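Winter hands: what I do at the sink, in the workshop and at bedtime

Posted December 20, 2025

My hands are a disgrace from September until the clocks go forward. Always have been. My mum's were the same, and she used to sit in front of the telly with hers in a pair of old socks while the rest of us pretended not to know her. I'm now older than she was then and I own several pairs of hand socks, so there we are!

I get more emails about hands than about anything else on this site (even the oven door post), so I've pulled all my bits of advice into one page. I'm not a doctor or a pharmacist. If your skin is bleeding, weeping, hot or very itchy, or it's been sore for weeks and nothing shifts it, go and show it to somebody qualified. What follows is for ordinary rough, tight, snaggy, catches-on-your-tights winter hands.

Washing up

Gloves. I know, I know. I resisted for years because I hate the feeling of them, and then I found out I'd been buying them a size too small. If you have to peel them off like a banana skin they're too tight, and you'll stop wearing them by the second week. Go up a size. I wear the Brolell ones with the cotton lining, and they dry inside out on the tap overnight.

If yours aren't lined, put a pair of thin cotton gloves on first. The cheap white ones sold for handling photographs are fine. Sweaty rubber against bare skin for half an hour is nearly as bad as the washing up, and if you finish with pink, damp fingers you'll know what I mean.

Check for holes now and then by filling each glove with water and squeezing. A pinprick in the thumb lets in a surprising amount, and then you're just holding your hand in a bag of suds.

Turn the hot tap down. I was brought up to believe that water wasn't doing anything unless it hurt, and for greasy roasting tins I still half believe it, but for rinsing a mug or washing your hands it only needs to be comfortable. Warm water and soap get your hands perfectly clean.

And swap the soap. The one by my kitchen sink used to be whatever was on offer, usually bright green and smelling of apples that never grew on a tree. I changed it for a plain, unscented cream wash and the backs of my hands stopped stinging. Yvonne Kettle wrote in to say she decants hers into a nice glass pump bottle so it doesn't look like a hospital, and I've copied her. (Wash the bottle out properly before you refill it, and let it dry. Topping up an old one for years on end is a bit grim.)

Drying, which everyone rushes

Pat, don't scrub. Get in between the fingers and under your rings. I take my rings off for anything involving a bowl of water and put them on a little hook inside the cupboard door, well away from the plughole, after an incident I won't go into.

Keep a separate towel for hands. A tea towel that's been round the pans has bits of detergent and goodness knows what in it. Mine is an old bath towel cut into quarters and hemmed (badly) on the machine, and I change it every day. No fabric softener in that wash, by the way — it makes towels slide the water about without picking much of it up.

When to put cream on

Straight away! While the skin is still the tiniest bit damp. I used to do it once in the evening with great ceremony and wonder why I was still like sandpaper at lunchtime. A small dab after every wash does far more than a big dollop at night. For that to happen the cream has to be right there, so I've got a tube by the kitchen sink, one in the bathroom, one in my coat pocket and one in the car, although that last one goes solid in cold weather and has to be sat on.

You don't need anything fancy. I've had posh presents in gold tubes and I've had big tubs from the chemist, and the tubs win for me nearly every time. The things I look for are glycerine fairly near the top of the list, no strong perfume, and a texture I can bear when I need to pick up a pen two minutes later. Fosau do a thick one in a tin that I like for gardening days, but it's much too greasy for a phone screen.

If you try a new cream, put a bit on the inside of your arm for a day or two before you slather it all over. I skipped that once with something containing lavender oil and had a rash like a map of Norway.
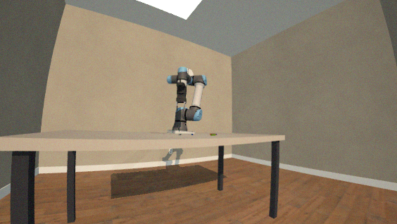 Then there's the question of lids. A wide tub is cheap and you can get the last scraping out, but everybody's fingers go in it, and in our house some of those fingers have been in the compost. I keep a little wooden spatula with ours, or I spoon some out into a small clean jar and leave the big one in the cupboard. Tubes you can cut open with scissors when they seem empty. There's usually a good few days' worth left in the shoulders, and a clothes peg keeps the cut end shut.

In the kitchen

Lemons, tomatoes, onions and salt will find every split you've got. If I'm making marmalade or chopping for a crowd I put a plaster on anything open and a food-safe glove over the top. Blue plasters, if you're cooking for other people, so you can spot one if it makes a bid for freedom.

Chillies are the other one. Wear gloves and take them off before you touch your face, and if you forget, rub your fingers with a little cooking oil first and then wash with soap. Plain water only moves the heat about. Senyo Amegashie, who taught me to make a proper pepper sauce, oils his hands before he even starts, and he's never had to stand crying at the bathroom mirror as I have.

For smelly fingers after garlic or fish, I rub them on the inside of the steel sink under the cold tap. People argue about whether it works. I think it helps a bit. I've given up on lemon juice for this, as it dries me out something terrible.

Flour is drying too, which surprised me. On bread days I wash off the dough with cool water (hot turns it to glue), pat dry and cream up.

Cleaning jobs

Bleach, oven cleaner, limescale remover: gloves on every time, window open, and never mix any of them. A spare pair lives in the bathroom bucket so I can't use the excuse that mine are downstairs.

Sprays get on your hands more than you'd think. I spray on to the cloth, close up, and don't fire it about the room. And I rinse the cloth with my gloves still on, having spent years taking them off at exactly the wrong moment.

Sheds, garages and mucky hands

This is where I hear from the other half of you. Oil, grease and wood stain do need something with a bit of bite, but please not white spirit. It strips everything, the good as well as the bad. My own method is a spoonful of cooking oil worked in dry for a minute, wiped off with kitchen roll, then ordinary washing-up liquid and a nailbrush for the stubborn bits. Cream afterwards, obviously.

You can also put cream on before you start, and wipe off the extra so you don't drop a chisel. Dirt then sits on the surface and comes away more easily. Scratching your nails along a bar of soap beforehand does the same for the undersides — that one's from Abdelghani Ragab and I do it now before potting up anything.

Don't wear gloves near a drill press or a lathe or anything else that spins and can grab them. Sore hands are better than that. Oily rags, while I'm on the subject, want spreading out flat outdoors to dry. Don't leave them in a heap, particularly after linseed oil, as they can get hot enough to catch fire.

Split fingertips

Those little cuts at the corner of the thumb, so tiny and so outrageously painful! I put a good smear of plain petroleum jelly on and then a fabric plaster overnight, wrapped lengthways over the tip with a second bit round it like a collar. In the daytime I use a liquid plaster from the chemist, on a clean and dry finger. It stings like billy-o for a moment.

File rough edges gently with the fine side of an emery board so they don't catch and tear. Resist biting. I'm telling myself here as much as you.

Bedtime

Thick layer, cotton gloves, light out. Do your reading first, as you can't turn a page. If full gloves drive you mad, cut the fingertips off an old pair, or do what I do and use soft socks. I manage it perhaps a couple of nights a week when it's cold and that's plenty.

Wash the gloves hot. They get greasy and start to smell like an old chip pan if you leave them. Don't tumble them straight from greasy either: wash them well first and dry them on the airer, well away from the fire.

Nails

Short, in winter. Mine go flaky at the ends otherwise. A drop of olive oil rubbed round the cuticles when I'm waiting for the kettle keeps them from going ragged, and I push them back with a warm flannel after a bath. I never cut them. Yoon-hee Kwak asked whether gel polish makes it worse, and all I can say is that having it taken off did mine no good whatsoever, particularly the time I got bored and picked.

Going out

Put your gloves on indoors, before you open the front door, while your hands are still warm. Wool scratches mine, so I wear a thin cotton or silk pair underneath. A spare pair in the bike bag too, for when the first get soaked.

If you've a question about hands, pop it in the box below. Feet are getting their own page in the new year, as soon as I've finished testing foot files on my long-suffering husband.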